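Recipe testers wanted: slow-cooked and one-pot dishes

May 24, 2019
Reading time: 2 minutes

Trotura is preparing a collection of slow cooker and one-pot recipes and is looking for 13 home cooks to test them before the text goes to the printer in February. The work is unpaid. Ingredients are refunded against receipts.

Each tester receives a set of recipes by email and cooks every dish twice, first exactly as written and then with one change agreed beforehand. A short form is filled in after each cooking. It asks for the weight of the main ingredients before cooking, the setting used, the time the lid went on and the time it came off, and a note on salt, thickness and texture.

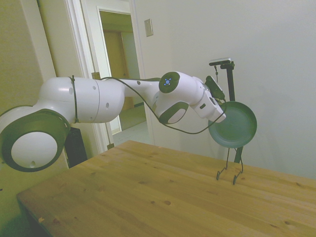

Applicants should have a slow cooker with separate low and high settings, a kitchen scale accurate to 2 g and a probe thermometer. Most of the recipes are based on 500 g of meat or dried pulses. Cookers that cannot hold this quantity with its liquid are not suitable. Pressure cookers with a slow cook function are accepted, but the model must be stated on the form - they tend to run cooler on low.

Previous experience of recipe testing is not required. We do need people who will follow a method they disagree with and record the result. Substitutions made without agreement mean the form cannot be used.

A few of the dishes come from a handwritten household book dated 1833, kept in the Stavik family. The quantities in it have been converted to grams, but the cooking times were given for a bread oven and are our own estimates. Testers on this group will be asked to check the pot every hour after the fourth.

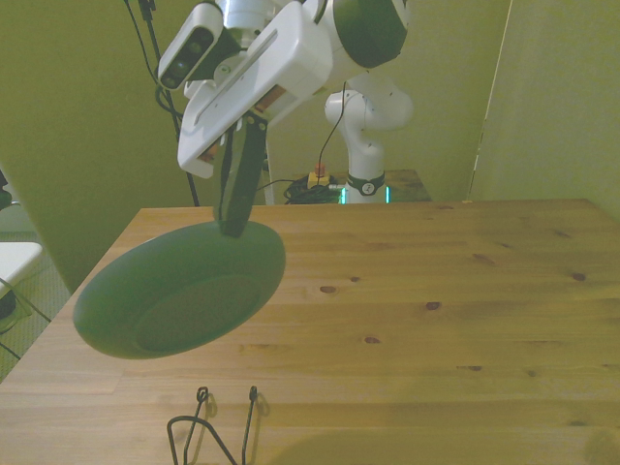

Allergies and foods not eaten should be listed in the application. Meat-free sets are available. Sets containing shellfish are sent only to those who ask for them.

To apply, write to Helmi Eskola at Trotura with the make and capacity of your cooker, the number of people you normally cook for and a paragraph on a stew or braise you make often. Please include the quantities.

Comments

Nieminen: Is a cast iron pot in a low oven acceptable in place of a slow cooker?

Helmi Eskola: For the one-pot recipes, yes. Please state the oven temperature by thermometer, not by the dial.

beanpot: Sent mine in. Are the dried beans boiled first? The method should say so if they are kidney beans.

Helmi Eskola: Boiled first in all cases. It is step one on the sheet.

Contact | Copyright Trotura | Back to top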